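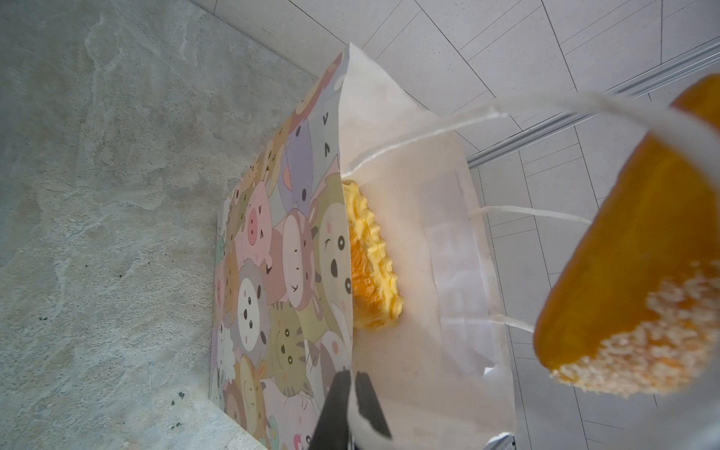

A reader of the last page wrote in to ask why her pastries always come out of a gift bag with the glaze stuck to the paper, and whether she should give up and go back to boxes. She doesn't have to. A paper gift bag works fine for a few donuts and tarts if the bag is prepared first and the heavy things go in before the soft ones.

## What you need

- A paper gift bag with a flat bottom and cord handles
- A piece of stiff card, cut to fit the bottom
- Parchment or glassine sheets
- Donuts, small tarts or other single pastries, fully cooled
- A strip of tape or a small sticker

I use the Zikthorpe medium bag, which is 26 cm tall. The Sinetti bags are prettier but the bottom fold is weak, and I only use those for cookies. Öberg sells precut glassine in packs of 70. Plain parchment off the roll does the same job.

## Prepare the bag

1. Open the bag all the way and push the bottom flat with your fist. Run a finger along the inside creases.
2. Lay the card in the bottom. It should fit snugly without bending up at the corners.
3. Line the inside with one sheet of parchment, long enough to come up both sides. Most gift bags are plain white paper on the inside, and butter goes through that in less than an hour.
4. Fold the handles down over the outside. Cord handles like to fall inward and drag across the icing.

Stand the bag on a hard, level surface. A stone counter is good, a tablecloth is not.

## Pack the pastries

Wait until the glaze is set. Touch it lightly near the edge — if it leaves a mark on your finger, give it another 20 minutes.

1. Wrap the firm items first. A plain donut can be wrapped all the way around.
2. For glazed donuts, fold a sheet loosely under and up the sides and leave the top uncovered.
3. Lower the firm items in and stand them on edge against the long side of the bag.
4. Put tarts and anything with a piped or fluted edge in last, near the top, where the rim won't get crushed. Hold them from underneath.
5. Leave a gap of two fingers below the opening.

Don't press anything down to make room. If the last donut doesn't fit, start a second bag.

## Close and carry

Bring the handles up together and put one piece of tape across the opening. Leave the ends open a little so the steam from a slightly warm pastry can get out. Carry the bag by the handles with your other hand under the bottom, and in the car set it on the floor, not the seat.

Anything with fresh cream or custard goes in the fridge until you leave. Glazed donuts are better at room temperature, and best eaten the same day.

Last updated 16/03/2026. The section on boxes is still on the old page.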